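Reading log: two picture books and a novel

Sat 26 August

Two picture books and one middle-grade novel finished since the last entry. Ratings are out of 5, as before, and I have stopped giving half marks.

Dorko, by Florian Brunner. Picture book, text in rhyming couplets. The metre is regular for the first eight spreads, then drops a foot on the ninth and doesn't recover. Read aloud, this is a problem. I stumbled at the same line on three consecutive nights. The illustrations are gouache with a limited palette of grey, ochre and one green, and the green is reserved for the dog. Endpapers carry a map that matches the story, right down to the footbridge. 3.

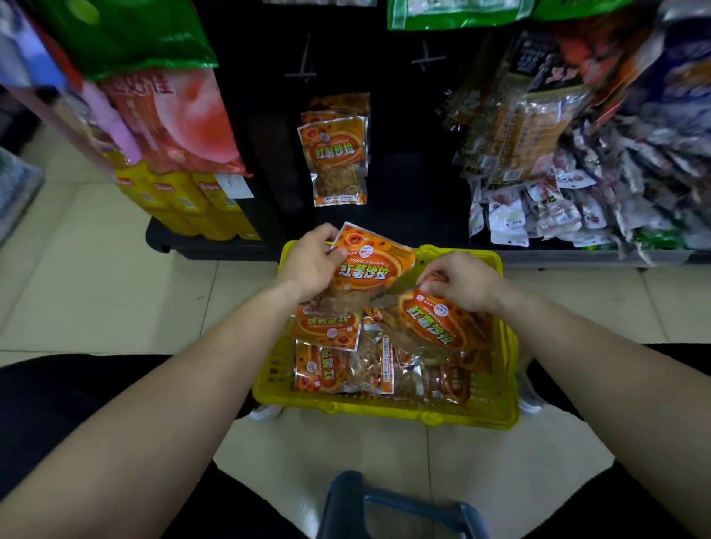
The paper stock also deserves a mention. It is heavy, uncoated and takes fingerprints badly. Our library copy had been through a winter of borrowers and the lower corners were already grey. The binding is sewn, so it should outlast the pages.

Leiva and the Winditz Ferry is the second picture book and the better one. Almost no text: most spreads carry a single sentence, set low on the left-hand page. The ferry moves left to right until the midpoint, then right to left, and the colour temperature shifts with it. My daughter noticed the reversal before I did. The gutter swallows part of the lighthouse on one spread, which somebody in production should have caught. 4.

The novel is Traltasora, first of a planned series, pitched at readers nine and up. It runs long for that age group. The opening 80 pages are set-up, and the invented calendar is explained twice, once by the grandmother and again in a footnote. After that the plotting is sound. Clues to the missing surveyor are placed fairly and the solution relies only on facts the reader already has.

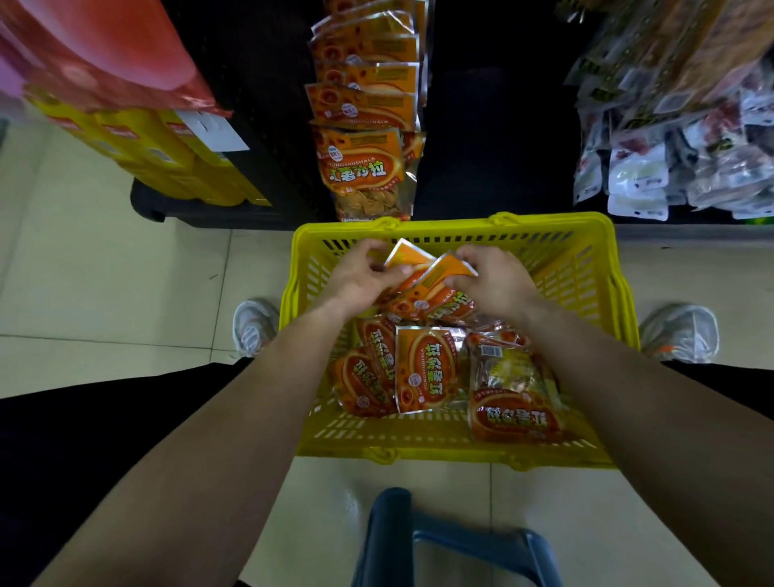
Chapter lengths are uneven. Most can be read in a single sitting at bedtime, but the flood chapter took us two nights and has no natural break. I would have split it at the weir. Dialogue is tagged plainly with "said" throughout, and I favour that. The glossary at the back omits four terms used in the text, including the name of the main character's trade. 3, with the second volume on hold at the library.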